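Speaker notes: Lighting, grids and a planner that trusts its inputs
Manuela Bassi, Portela perception group
Version of March 24, 2020

Slide 1. Title
Say who I am and which half of the stack I work on. Perception and planning interface. Control questions go to the Bikolcombe people after the break.

Slide 2. What the software does
Trarby is our tabletop pipeline. Color image in, object list out, planner picks an approach from the list. Keep this short, most of them saw the December talk.
Mention that the object list carries a confidence per item and that until last winter the planner ignored it.

Slide 3. Lamp and books

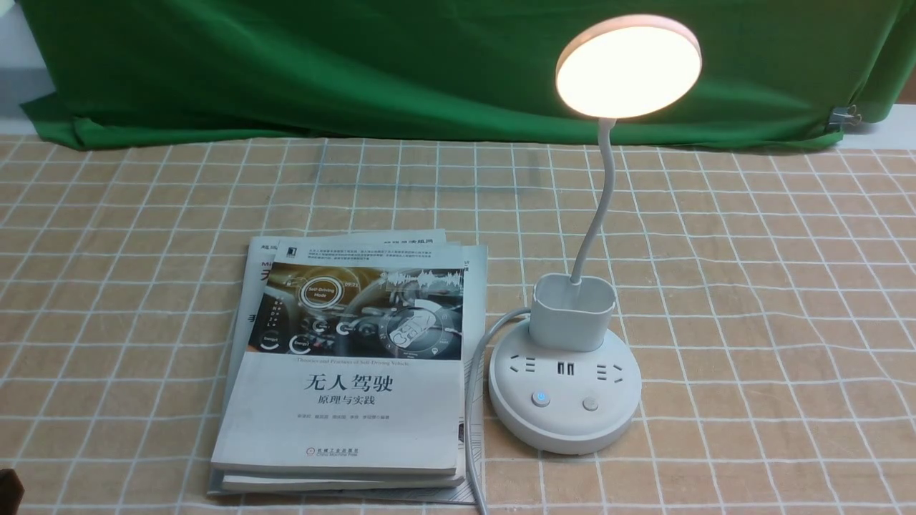
Slide 3: desk lamp with its head lit, next to a stack of three books.

Points to make:
The lit disc is a bright region over the green cloth. Our old segmenter made it a separate object from the arm and the base. The planner then offered a grasp on the disc.
The cable comes off the left of the base and runs down right beside the books. It is white and the book covers are mostly white. In the first release the mask for the stack leaked along the cable.
The stack should come back as three items. The old code gave one box. The top cover is easy. The ones underneath only show at the margins, so we now look for edge offsets before we look at texture.
Pause for questions on masks only.

Slide 4. Color
We had a hard-coded tablecloth color in the background model. I put it there. Explain why it went: the same cloth comes out tan in one image and peach in another, and the threshold does not survive that. The replacement fits the white grid lines first and takes the color from the squares between them.
The line fit also gives us the table plane for free. Narkton does this with depth. We compared on 594 images and kept the line fit as a fallback.

Slide 5. Same objects, other colors

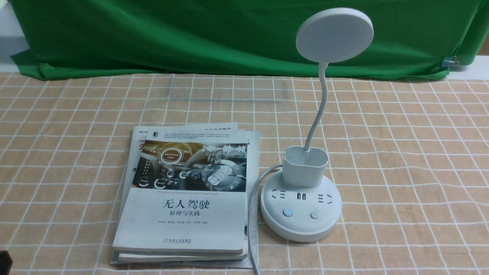
Slide 5: same setup, cloth reading as peach-orange. Lamp head showing its back.

Let them look for a few seconds, then go back to slide 3 and forward again.
Ask which pixels they would call background. Then show the overlay.
The outlets and buttons on the base are small, high-contrast features. We use them to fix the heading of the lamp. The gooseneck is no good for that.

Slide 6. Planner changes
Low-confidence items are now obstacles only. Cables get a keep-out margin. Replanning takes around 4 seconds on the lab machine, too slow, say so.

Slide 7. Open items
Regression set is at 1,195 images. Labels for thin objects still need a second pass.
Demo branch is on the Portela server, ask me for access.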